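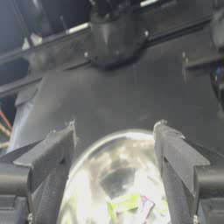
Every piece of robot software I have ever loved has a file in it called something like utils_final.py, and inside that file is a function called wait_a_bit. It takes one number. Somebody typed in 0.4 long ago, the demo went well, and the 0.4 has been there ever since, outliving two managers and a logo.

I bring this up because I have spent most of June reading our own code at Storkwood, where I'm paid to look after the part nobody puts on a slide. People who visit want to hear about the policy. How big is it, what did you train it on, does it generalize. I have yet to meet a visitor who asks how we line up the timestamps. I would like to make the case that they should, and that a fair share of what gets called robot intelligence is bookkeeping with a good haircut.

Take snacks. A lot of our work this year has been getting small wrapped snacks into and out of bowls, which my mother thinks is a strange use of an engineering degree. She's not wrong, but she has also never tried to explain a shiny bowl to a computer. A steel bowl is a fun-house mirror that you have politely asked to be furniture. Look into one from the wrist and you get the robot's own hardware staring back, smeared and gray, sitting in there with the candy as if it had been served. 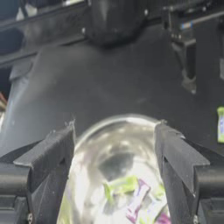

The wrist view: green and purple wrappers, and a good deal of reflected machinery.

The fashionable answer to this is more data. Feed the model enough bowls and it will learn that the gray blob isn't lunch. Fine. I believe it, more or less. But when Poonam Shakya went through 300 of our failed episodes last month, by hand, with a spreadsheet and what I can only call a bad attitude, 53 of them had nothing to do with seeing at all. The wrist picture and the joint angles came from different moments. The arm was being asked to act on where it used to be. You could have shown that model every bowl in Ohio and it would still have been grabbing at the past.

The fix was a queue that dropped old frames instead of hoarding them. Poonam wrote it before lunch. It will never be a paper. Our success rate went up anyway, and for a week I had to listen to people praise the model.

I don't say this to be mean about models. Bindu Kamath, who trains ours, has heard my speech so often that she mouths along with it. Her view is that plumbing people always believe the house is mostly pipes. She points out that the old planner, the one I wrote and still defend at parties, couldn't have dealt with a crumpled wrapper if you gave it a week and a map. It wanted a clean shape and a known pose. It wanted, basically, a world made of blocks. When it failed, though, it failed with an error message, and I could read the message and go fix something. When the new one fails it just drifts off to the left with great confidence — like a man leaving a party he wasn't invited to. 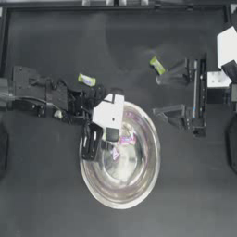 Two arms make all of it worse, and by worse I mean twice the clocks. One arm is a control problem. Two arms are a marriage. Each has its own idea of what time it is and where the bowl is, and if those ideas differ by the width of a finger, somebody is going to get bumped. We looked at buying our way out with a package called Tang, which promised to handle all the coordination. It did, as long as you described your entire setup in its own format, which ran to 400 lines and did not permit comments. A format that forbids comments has told you what it thinks of you.

So we kept our own mess. Ylva Midtbø has been cleaning it up, and her method is one I'd recommend to anybody: every magic number has to have a name and a sentence next to it. She found 90 of them. Some of the sentences are very honest. My favorite reads "too low and it shakes, too high and Gülizar yells," and it is more useful than anything in the vendor manual.

What I want, and I realize this is a small dream, is for people to show their logs the way they show their videos. Put up the clip of the arms being graceful, sure. Then put up the plot underneath it, with the delays and the dropped frames and the spot where the left arm sat thinking for two seconds. I would watch that. Bindu says I would be the only one.

As for wait_a_bit, I took it out on a quiet afternoon and everything ran fine until four o'clock. It's back in now. Ylva made me write the sentence, and the sentence says "don't."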